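About Holtska

Holtska packs service kits. If a commercial dishwasher, a dental chair or a parking gate has stopped doing its job, the repair technician opens a tray from us and finds the valves, boards and harnesses for that particular repair. We have 65 people, one building and a parking lot that floods at the north end.

Ashraf El-Sayed started the company with 2 folding tables and a label printer that is still in use, over the objections of everyone who has to load it. Today we keep 1,124 kit recipes on the books. A few of them are even ordered regularly.

For most of our history, kitting meant standing at a bench, turning from bin to tray and back again until lunch. People were good at it. They also had opinions about their shoulders, which they shared. 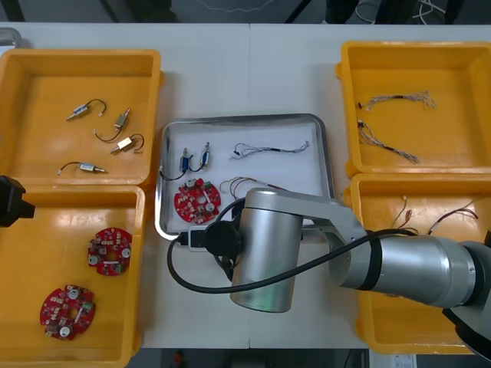
So when we brought in the first robot cell, the mood on the floor was one of polite suspicion. There was a meeting. There were donuts, which made the suspicion worse. Ashraf promised in writing that no one would lose a job to it, and a copy of the letter has hung by the time clock ever since, with the word "no" underlined by persons unknown.

Thirteen of our former bench packers now run the cells. They load bins, check finished trays and teach the arms new recipes, a job that takes patience, as wire has never once lain the same way twice. The pay grade went up with the title. So did the number of passwords.

Meinrad Gisler, our floor lead, packed by hand for years and was the loudest skeptic at the donut meeting. He now writes most of the recipes and still does the Cilness kits himself, at a bench, because he says they're fiddly. We suspect he likes the quiet.

Some things got worse. The radio lost its spot to a control cabinet, and shift handover takes longer than it used to. We're working on the handover.

Tours run at 10 a.m. by arrangement. Please park at the south end.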